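Speaker notes: "Does your base coat do anything?"
Ludmila Urban, Prondville nail meetup, July 29, 2023

Open without slides. Ask for a show of hands: who uses a base coat every time? Who has ever gone a month without it on purpose? Expect lots of hands, then very few. Leave the hands up long enough for people to look around the room.

I paint my nails twice a week and have done so for years. I own more base coats than I own saucepans. I am not here to tell anyone to throw theirs out. I want to go through what the bottles claim, what I could check at my own kitchen table, and what I could not check.

Slide: the claims

Read these out slowly. "Strengthens." "Nourishes." "Up to ten days of wear." "Salon bond." Stop on "nourishes." The part of the nail you paint is dead. It has no way to eat. Something can sit on it, soak into it a little, or make it stiffer or bendier, and that is the whole range. If a label says nourish, ask what that would look like if it were true, and how you would know.

Stop on "up to." Up to ten days includes one day. (They laughed at this in April. Don't wait for it.)

Slide: my wear log

I kept a notebook. 70 manicures, all on my own hands, left hand with base coat and right hand without, then swapped at the next one. Same color on both hands, same top coat, two thin layers. I wrote down the day of the first chip on each hand.

Say the weak points before someone else does:

- One person's nails. Mine are thin and they peel. Yours may be thick and oily.
- I knew which hand was which. I wanted a result, and I was the one deciding what counts as a chip.
- I am right-handed, so the right hand takes a beating. Swapping helps with that, but I did miss the swap a few times when I was tired, and those manicures are still in the count.
- I wash dishes without gloves. I know.

What I got: with creams and sheers, I couldn't see a difference worth the extra drying time. With glitters and anything textured, the base coat hand usually chipped later, sometimes by a couple of days. With dark blues and teals, the bare hand stained every single time. Staining is the one claim I would put money on.

If somebody asks for the averages, tell them I left them off on purpose. An average from one pair of hands looks more solid than it is. The notebook is in my bag and they can read it.

Slide: the survey everybody quotes

Many of you will have seen the Bangera reader survey passed around. 2,612 people answered, 2,418 said base coat made their polish last longer. It sounds like a landslide. Now go to what was asked: "How much longer does your manicure last with base coat?" Look at that wording. The answer is already inside the question. Only 451 of those people said they had ever tried going without.

So what the survey tells me is that people who buy base coat believe in base coat. I believe in mine too. I keep buying it.

Pause for water. Change of subject coming, so check the time. If it's past the halfway mark, skip straight to peel-off.

Slide: "precision"

Same habit of mind, different product. I get sent a lot of press material with the word precision in it. Precision brush, precision tip, precision finish. Ask what was measured. A brush with a narrower head is a narrower brush. Whether it puts down a cleaner cuticle line depends on who is holding it and how much polish is on it. The Prarno brush is narrow and I like it, and I still flood my thumbs.

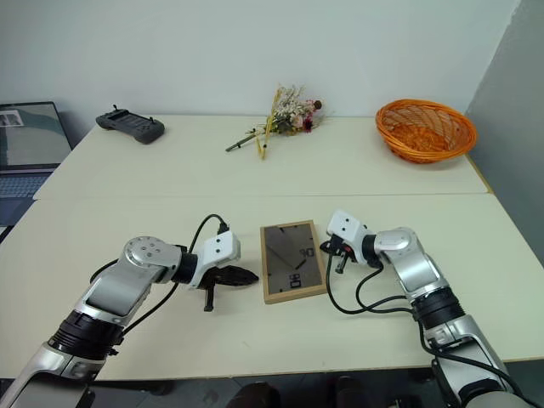 Two robotic arms over a white tabletop.

Ask the room: when you see the word precision on a package, what do you picture? Take two or three answers, no more. Then: what would the company need to show you before you paid extra for it? I would settle for ten ordinary people doing their off hand, before and after, with no retouching. I have never been sent that.

Slide: peel-off base

The Iner peel-off is the product I get asked about most. Things I'm willing to say about it:

It peels. For glitter it saved me a lot of acetone and bad language.

It also peels when you don't want it to. Mine went in the shower on day two, more than once. The box says that's down to oily nails. Could be. It is also a very handy thing for a box to say, as any failure becomes your fault.

Prying is where I'd worry. If it isn't ready to come off and you force it, you can take layers of nail along. I've done this. My index finger took ages to grow out. Warm water and a wooden stick, and patience, which I don't have either.

Slide: how to test yours

Keep it cheap. One hand with, one hand without. Swap next time. Write down the first chip, and decide beforehand what a chip is. I use "visible at arm's length." Get someone else to look at your hands without telling them which is which; my sister did the last few of mine and disagreed with me more than I liked.

Change one thing at a time. If you switch base coat and top coat in the same week, you have learned nothing about either one.

Do at least six before you post about it. I've read rave reviews written while the polish was still tacky.

Likely questions

Ridge fillers: yes, they fill ridges. You can see it. No argument from me.

"But my nails got so much stronger": maybe. What else changed? Season, gloves, new job, stopped picking at them? Be kind here. People are proud of their nails and they should be.

Which one do I use: the cheap one from the drugstore, under dark colors and glitter. Nothing under sheers.

Am I paid by anyone: no. I've had free bottles from Iner and from Prarno. Say this even if it doesn't come up.

Leave the blank log sheets by the door. Collect the pens.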